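**Automation of a packing bench: what must be settled with staff beforehand?**

Asked in: Workplace and Employment > Changes to duties
Posted Wednesday, October 21, 2020

I supervise the packing room at Buvstead, where we make up boxed sets of seasonings and small kitchen goods for mail order. There are 9 of us on the day shift. Management has signed an agreement with Gellbridge for a bench with two robot arms, which will take over part of the sorting and placing of jars and bottles into trays. The first bench is due before the end of the month and a second may follow.

We have been told in writing that no posts will be lost. The letter says nothing further. My questions are these:

- Does a change from packing by hand to minding a machine count as a change of duties that should be agreed with the member of staff?
- Our packers receive a bonus on the number of sets completed. If the arms place the jars, whose sets are they?
- Who is expected to deal with a stoppage? Two of my staff have already said they do not wish to reach in among moving parts, and I am inclined to support them.

I would be grateful for replies from anyone whose workplace has already been through this.

Sânziana Manole

---

**Answer 1** (marked as helpful by the person asking)

The first question depends on what the written job descriptions say. If they read "packing and associated duties", the employer will probably argue that minding the bench is covered. If they list hand packing only, there is a stronger case that agreement is needed. In either event the employer should be asked to consult, and the request should be made in writing before the bench is in use. An adviser or union representative should see the actual wording, as I have not.

On the bonus, I can report what was done at Espiritu, where I was shift manager when the arms came in. The individual bonus was suspended and each packer was paid their own average from the previous quarter while the new arrangement was worked out. It was replaced by a shared rate for the bench. The faster packers lost a little by this and said so. I would advise you to obtain the protected period in writing, with an end date, and to ask what happens if the bench is out of use for a whole shift. We omitted that point and it caused the only formal grievance.

On stoppages, your staff are right to be cautious. We adopted the following rules:

1. A stoppage is cleared only by a person who has been trained and signed off by name.
2. The arms are stopped at the control and confirmed as stopped before any hand goes over the table.
3. Time spent waiting for a trained person is paid and does not count against the bench rate.
4. Every stoppage is entered in the log, however short.

The fourth rule was unpopular. By the end of the first quarter our log held 809 entries, a large share of them for small jars that had tipped over or been set down in the wrong place. It was that log which persuaded management to keep 2 people on the bench instead of one.

The work itself does change. There is less lifting and more watching, and several colleagues found the watching more tiring. We asked for rotation every hour and were given it.

Dindo Galang

---

**Answer 2**

They said no job losses at ours as well. Get it in writing. Ours were Atamex machines so it may be different. The training was one morning and a booklet.

---

**Answer 3**

I agree with the first answer as regards consultation. I would add that the risk assessment for the room should be revised before the bench is started, and staff are entitled to ask to see it. Please also check the floor plan. In our case the walkway was moved and the new route passed behind the machine, with cables on the floor, and it had to be altered again after a complaint.

A bonus scheme should not reward anybody for leaving a fault unreported. If the bench rate is paid only at 100 per cent of target, that is what you will get.

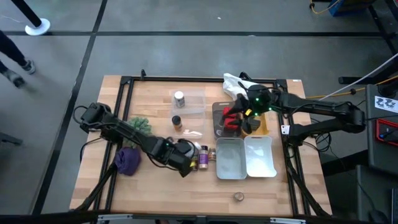

**Can a packer be required to clear a stoppage on the bench without having been trained?**

An employer should not ask this of any member of staff. A packer who has not been trained should leave the bench alone, report the stoppage to the supervisor and ask for the report to be entered in the log.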